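**Community Repair Workshop, Ulville – progress report to the Skadero Fund**

Prepared by Tyra Lundgren, with figures from Brijesh Grewal

The second grant payment arrived in March and has been spent as planned, apart from the change to the shelving budget described below.

**Opening hours and attendance**

We now open four evenings a week, up from two. Visitors brought in over 2000 items during the period. Lamps and small kitchen appliances are still the largest group, followed by clothing. Bicycles fell off once the shop on the Bundanov road started offering free puncture repairs, and we have moved one bench from bicycles to sewing.

**Training**

Hicham Kamel ran the electrical safety course for 20 people. Five have not yet taken the practical test and will do so next month. Until then they work alongside a qualified repairer. Corinne Delacroix rewrote the course notes, which were out of date on plug wiring and fuse ratings, and printed copies are kept in the office.

**Spending**

The shelving quote from Ruiz-Ortega came in higher than the one in our application. We bought fewer units and put the difference toward a second sewing machine – Paloma Kincaid cleared this with your office by email before we ordered. Rent and insurance are unchanged. Parts cost more than we budgeted, mostly replacement cords and heating elements.

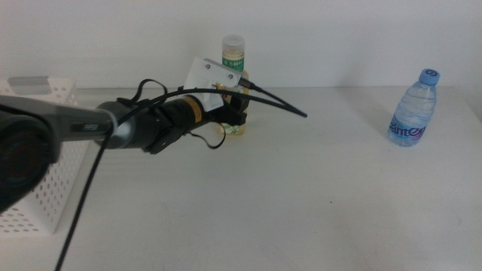 We have started asking visitors to pay for parts over a set price. Most have agreed without complaint, and a few have taken the item home to think about it. We will report the amount recovered with the final accounts.

**Still to do**

- Finish the practical tests
- Replace the sign at the side entrance
- Agree summer hours with the landlord – he has asked for an earlier closing time
- Send the remaining parts receipts to your office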